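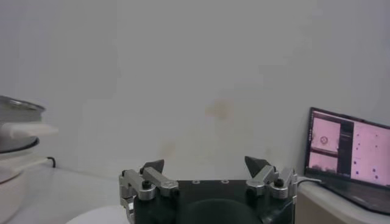
Re: [Erier-list] Teaching pick-and-place by hand: where do I start?

Search the archive Go Advanced search

From: Brenda Cisternas
To: Erier-list
Date: April 5, 2019

Hello all, and a particular hello to our newcomer at Baloyi, whose message I'm quoting in pieces below so that I don't forget half of it (I have form for that, as the older members will remember from the drawer thread).

> We have been lent a pair of arms with grippers and the idea is
> to show them a simple kitchen job, over and over, until they
> can do it without us. I have read plenty and I am still
> nervous. The papers all begin at the point where the data is
> already good! How do you choose the job, how do you hold the
> controls, and how do you know when to stop?

Don't be nervous, or at least be nervous in the ordinary way, as you would before driving somebody else's car. We've been at this in the Pilia room since November and I still get a bit of a flutter when I take hold of the handles first thing.

Our present job is steamed buns. There's an electric steamer pot in the middle of the table, with its glass lid to the left and a white plate to the right, and the right arm carries buns between pot and plate. I love it as a first task. A bun is light, it's soft enough to forgive a clumsy squeeze, and it is round, so you needn't fuss too much about which way the fingers come at it. It does have one nasty habit, though. If you pinch it off-centre it rolls, and a bun rolling about inside a metal basket is surprisingly hard to chase by remote control. You'll say a few words to it, I promise.

My advice on choosing, for what it's worth, is to pick something you could do yourself wearing thick mittens. If you can't manage it in mittens then you'll hate doing it through a gripper, and the recordings will show it.

> My colleague wants to start with the lid and I want to start
> with the food. Who is right?

You are, I'd say, but be kind about it. Lids are lovely later on. Ours has a chunky handle on top, and even so we kept it out of the first batch altogether and left it lying flat on the table. Lifting it is one skill and setting it down square on a rim is quite another, and while you're learning the controls you want a job with a single idea in it. We recorded 83 goes at the plain bun move before the lid got a look-in, and I wouldn't have wanted fewer.

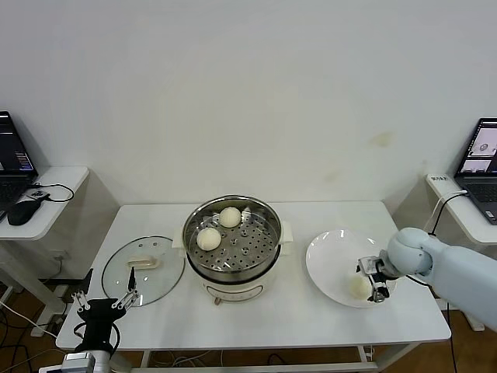
> Should I throw away the goes where I fumble?

Keep the ones where you fumbled and then put it right, and throw away the ones where you gave up. A small miss followed by a calm second try is worth having, as it gives the arm something to copy when its own first try goes wrong. We mark each one as we finish it, while we still remember what happened. I once left a whole afternoon's worth to be sorted the next morning and could not for the life of me tell which pauses had been me thinking and which had been me sneezing.

> I find I am very slow and jerky. Does it matter?

Slow doesn't matter much. Jerky does, and so do the long waits. When you hover over the plate wondering which bun to go for, the recording is full of the arm doing nothing at all, and it will learn to do nothing at all with great confidence. So make up your mind before you press record. Look at the table, choose your bun, picture the route, and then go in one smooth line. Breathing out as you come down helps me, though I've been teased for it.

My other habit is to open the fingers well before I arrive. In the early days I'd bring the gripper down half closed and then open it right on top of the bun, and of course I nudged the bun each time. Open early, come down straight, close gently, and wait for a slow count of one before you lift.

Do sit where you can see the wrist view as well as the table, by the way. From a chair off to the side everything looks lined up when it isn't. We have a laptop on either side of the main table and I look from the arm to the screen and back again the whole time, much as you'd use a car mirror.

> How much should I move things about between goes?

More than feels tidy! This was our great mistake with the Brestora set. We had the plate in the same place every time, very neat, quite proud of ourselves, and the arm learned a place on the table and never learned the plate at all. Slide the plate a hand's width and it would put the bun down beside it, perfectly gently, on bare table.

Now I shift something before every single go, and I try to do it without planning, as my idea of random is always a bit too even. For the buns it goes like this:

1. Put the buns down where they fall. Some in the steamer, some on the plate, some close together and some well apart. Close together is where the fingers get into trouble, so be sure you have plenty of those.

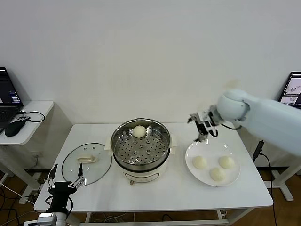

2. Turn the pot a little. The handles and the knob end up somewhere new, and the arm has to look for the basket itself.

3. Bring both arms back to their resting pose with the fingers open, even if you're only using the one. If the idle arm starts somewhere different each time you'll get twitches from it later.

4. Glance at both screens and see that the pictures are moving. A frozen camera costs us more good work than anything else we do wrong.

5. Record, stop, mark it good or bad, and only then reach in with your hands. My own sleeve has featured in more recordings than I care to admit.

And please take breaks. I do 30 minutes at the handles and then get up, and the ones I record in a tired stretch are always the ones I bin. If you have two people, swap over, but tell the list how it goes, because we've found that two people's styles mixed in one small set can confuse matters. One of us comes in over the top of the bun and the other sneaks in from the side, and for a while the arm did something in between that was no use to man or beast.

> When do you stop?

I stop and train when the set feels dull, and then I watch what it gets wrong and record more of exactly that. With the buns it was reaching to the back of the basket, where the rim gets in the way of the wrist. We added 80 goes of nothing but back-of-the-basket work and it was the best use of a week I've had in ages.

The cables, since you asked off-list: ours run across the floor under the table and I'd love to hear from anyone who has done better. Mind your feet, and before you start, swing each arm through its whole reach by hand so you know nothing pulls tight.

Do write back once you've had your first go, and tell us what you chose. I'm hoping for buns, naturally, but I'd be nearly as pleased with bread rolls.

All my best,
Brenda

Recent threads
- Gripper pads: what are you all gluing on?
- The drawer again (long)
- Brestora set: plate positions, corrected
- Left-handed operators and the Pilia handles
- Lid on, lid off: two arms or one?

1,697 messages in this archive
Contact the list owner | Copyright remains with the authors of each message | Back to top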